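Quansah College Renames Office Hours, Hopes Someone Will Come 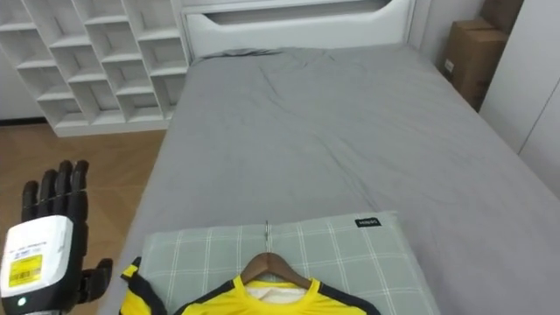
A gray sheet and a white headboard.

Mon 4 May
By the Quansah College News Office

PLELTODVILLE - Quansah College will do away with office hours at the start of the fall term and replace them with something very much like office hours, held at better times, in easier rooms, under a different name.

The new program is called Kutance. The name was picked from a list of suggestions sent in by students, several of which could not be printed on a door. It applies to every undergraduate course at the college and follows a spring trial in the departments of history, biology and economics.

The trial began in March, after the college asked its 1639 undergraduates when they had last visited a professor outside class. The survey was short and drew 266 replies. The most common answer was "never." The second most common was "by accident," a category the college had not provided and which students wrote in themselves.

Further questions brought out a few reasons. Many first-year students believed office hours were when a professor was in the office working and should be left alone. Others thought a visit required a good question, and that people with good questions did not need to visit. One student had made the trip three times in a single term and found the door closed each time, with a note on it saying the professor would be right back.

"We had been telling students for years that our doors were always open," said the dean of undergraduate teaching. "I walked the third floor one afternoon to check. The doors are on springs. They close by themselves."

Under Kutance, teaching staff will hold their weekly hours at shared tables on the ground floor of Fukow Hall, between the mail room and the vending machines. A total of 32 instructors took part in the trial, and each sat at a table for two hours a week with a card showing the course name and a list of things a student might want to talk about. The cards included "I missed a class," "I don't get the reading," "Is this major a mistake?" and "I have no question." The last one was used a great deal.

Instructors were asked to follow a small number of house rules. They could bring grading but had to put it away when a student sat down. They could not answer a question by saying it was in the syllabus, even when it was in the syllabus. Members of the economics department asked for an exception to this rule and were turned down.

Students who came to the tables were more likely to come back than the college had expected, and some brought a friend along. A group from an introductory biology course took over one table for most of April and had to be asked to let other people sit there. Not every hour was busy. The Friday late-afternoon slot drew so few visitors that two historians used it to finish a long disagreement about canals.

"I taught here for eleven years before I met a freshman who wasn't in trouble," said a history professor who volunteered for the trial and has signed up again. "Now they stop on the way to get chips. I've had better talks about the reading next to that machine than I've had in the seminar room, and I like the seminar room."

A sophomore who used the tables through the spring was measured in her praise. "It's fine," she said. "It's less scary than the hallway."

Private conversations about grades, health or personal matters will still take place in offices by appointment. Appointments can be made by email, by phone or at the tables themselves. The college has also agreed to stop printing office locations by their old room numbers, which were changed when the third floor was rebuilt and have been sending people to a supply closet ever since.

Kutance will cost the college very little. The tables were already in the building, and the chairs are coming from a conference room that was used mainly to store the chairs. The only new expense is a whiteboard near the entrance to Fukow Hall that will show who is sitting where. Staff will update it by hand, after a screen was tested in the spring and spent most of the trial asking to be restarted.

The full schedule of tables will be posted before fall classes begin. New faculty will hear about the program at orientation, and returning faculty will receive a one-page guide, with a second copy sent a week later to those who say they did not get the first. Students do not need to sign up, prepare anything or have a question.

Quansah College is a four-year liberal arts college in Pleltodville. Members of the press who would like to visit the tables in the fall should contact the News Office, which is on the third floor. Please knock.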